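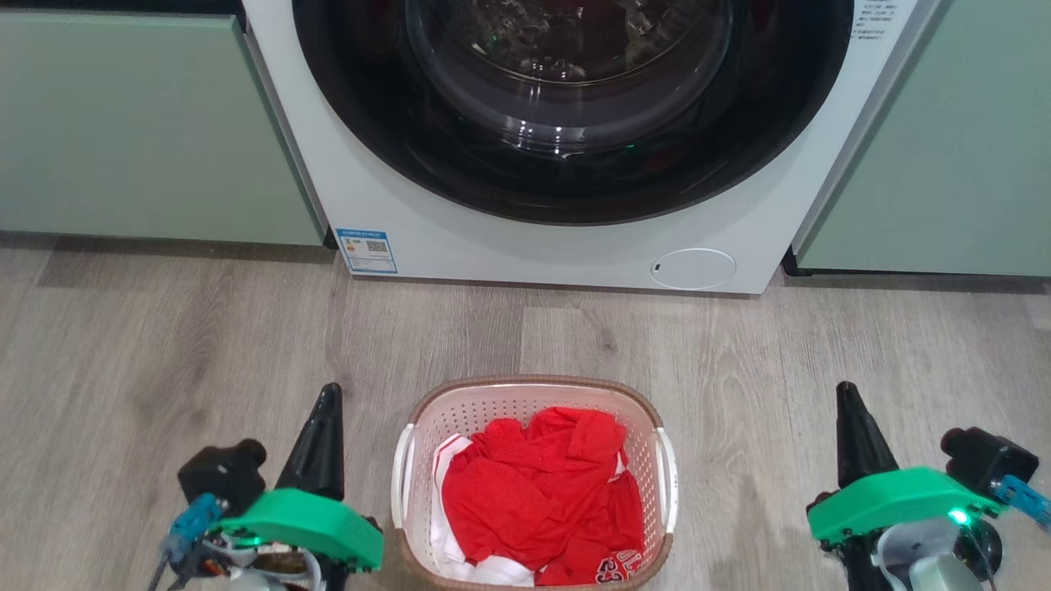

1/ Dastby laundry kit: is it worth 4,000 dollars?

Two arms, green brackets, black fingers, a camera on each side. Dastby's pitch is that it "takes over wash day". Colour me doubtful.

2/ The 4,000 is only the hardware. The Flakine software plan is another 459 a year, and without it you get a demo mode and a login screen. Read the fine print before your credit card comes out.

3/ A basket with two handles on a bare floor, straight in front of a front loader, is about as kind as a laundry job gets. My place has stairs, a cat and a basket with one handle left.

4/ Asked their sales desk what happens with a sock behind the door seal. Got a PDF about "fabric intelligence". Asked again. Same PDF.

5/ They quote 500 test loads. Whose machines? Sorted by whom? Lesia Lysenko put the same questions to them in December and she's still waiting.

6/ Sanix will rent you a similar setup, with a 2,000 deposit. If I had to try one, I'd rent. Anyone here had their deposit back yet?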